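Clondbridge Tenants and Buyers Board > Affordable Units > Clolari waiting list, anyone moved up?

hallside406
Posted August 31, 2018
Applied for a one bedroom at Clolari in the spring. Letter said I was number 16 on the list. Called this morning and the woman said the list is "under review" and wouldn't give me a number. Anyone else?

mpho_b
Same answer here. They want updated pay stubs by the end of September. If you don't send them you go to the bottom. I only found out by calling.

Pretorius_St
The income limit changed too. My sister was over by 2,000 a year and they dropped her. She makes less than the guy who got the unit next to mine.

rlacerda
The limit goes by household size, so you can't compare those two without knowing who lives there. Clolari has always done it that way.
Ronaldo Lacerda

Pretorius_St
He lives alone. So does she.

hallside406
Can we stick to the list? Do they take pay stubs by email or do I have to go in?

mpho_b
Go in and get a stamped copy. I emailed mine last year and they said they never got them.

rlacerda
Email worked fine for me. Ask for a reply and keep it.

keelboat
You might look at the Drillutum building while you wait. Deposit is 3,000 but the list is short. Small kitchens, decent windows, bus stop out front.

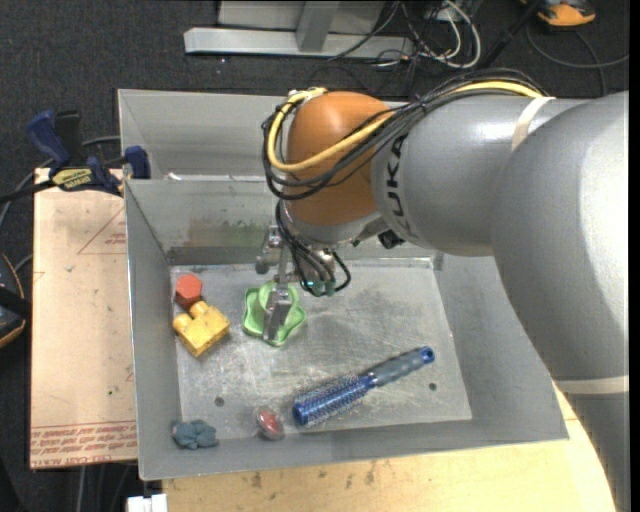 KUKA arm over a metal bin

Pretorius_St
3,000 is not affordable housing. That's the whole problem with this town.

keelboat
It's refundable and they let you pay it in two parts. I didn't say it was cheap.

mpho_b
Does Drillutum take people who are already on another list?

keelboat
Yes, I was on both. You have to tell Clolari if you sign a lease though.

hallside406
OK. Going to the Clolari office with my stubs tomorrow, will post what they say about the numbers.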